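Lomlow Residents' List > Archive > Phones and broadband

Subject: Re: Landline switchover, what happens to the pendant alarm?
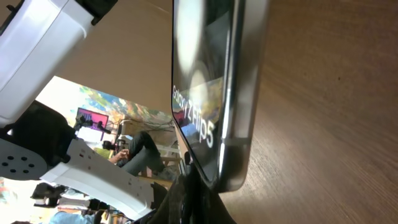

Thanks for raising this. We went through the same thing at my mother's house in October, so I can answer most of it.

> Proltance have written to say our copper line is going and the
> phone will plug into the router from now on. My father has a
> pendant alarm that dials out over the old line. Will it still
> work? The letter doesn't mention alarms at all. Also, what
> happens in a power cut? We are up the Treltitz end and lose the
> electric most winters.

The old alarm base may or may not work. Ours did dial out over the new line, but the call dropped on 3 of the 7 tests we made, and I wasn't going to leave her with that. The alarm company, Meireles, swapped the base unit for one with its own SIM card in it. It doesn't use the router at all. They made no charge for the swap, but we had to ask for it, and the wait was four weeks. Ring them before you agree a date with Proltance.

You can put the switchover back. Tell them there is a pendant alarm in the house and ask for that to be noted on the account. I had to say it twice to two different people. Get the name of whoever you speak to and write it down.

On power cuts, the router goes off and the phone goes with it. Proltance will supply a battery box if you ask and explain why you need it. Ours kept the line going for three hours. That would not cover a long cut at your end of the village, so keep a charged mobile in the house as well, and check it gets a signal in the room where he normally sits. My mother's only works in the kitchen and on the landing.

Other things we found out:

- The extension sockets upstairs stopped working. A cordless set with a second handset sorted that.
- She kept her number.
- You now have to dial the full area code, even for next door.
- The new alarm base wants its own wall socket. Don't put it on an extension lead that somebody might switch off.

Test the pendant from the garden too. The range on the new one is shorter than on the old one.

If anyone has had a switchover done on the Treltitz side this winter, please reply to the list and say how long the battery lasted.

Contact the list owner | Back to top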